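Ingrid Van Dusen started talking about wooden toys before I had my coat off, and I was glad to let her. She has run the Drenmont toy library for most of her working life, and she can tell you which shelf any of its 131 puzzles belongs on.

"People think a toddler wants lights and songs," she said. "Give a two-year-old a block and something to drop it into and come back in half an hour!"

The library lends to 310 families, and the most borrowed things are the plainest. Stacking rings go out constantly. So do the odd-shaped blocks, the ones that don't match any set — she calls them the strays, and she has a real soft spot for them.

"A matching set tells a child what to build. With the strays they have to work it out. I had a girl in February who spent a whole morning finding out which ones would roll. Her dad was more excited than she was."

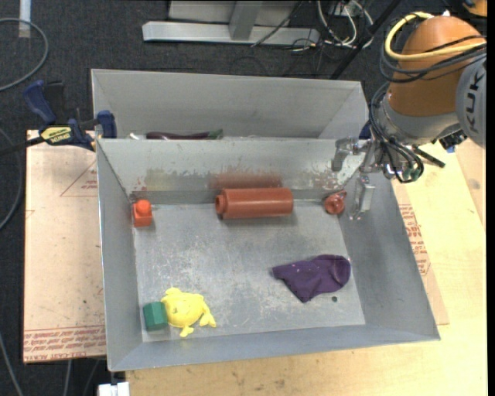 *Odd shapes and colors in a gray metal bin.*

Her colleague Bevan Tomoana does the repairs, and he joined us with a half-sanded train in one hand. He learned on a secondhand Egilsson lathe and still loves it. I asked what breaks most.

"Wheels," he said right away. "Always wheels. Then puzzle knobs, from the chewing."

He showed me a tray of new knobs he'd turned that week, each a bit fatter than the originals so small hands can get a proper grip. I tried a few and he's right, they feel wonderful.

The next open morning is 27th April, and Ingrid is already sorting the boxes. Membership is open to anyone in town, grandparents included, and she wishes more of them knew it.

"They come in for the kids," she said, "and then they sit on the floor and build something themselves. I love that. We keep cushions out for them."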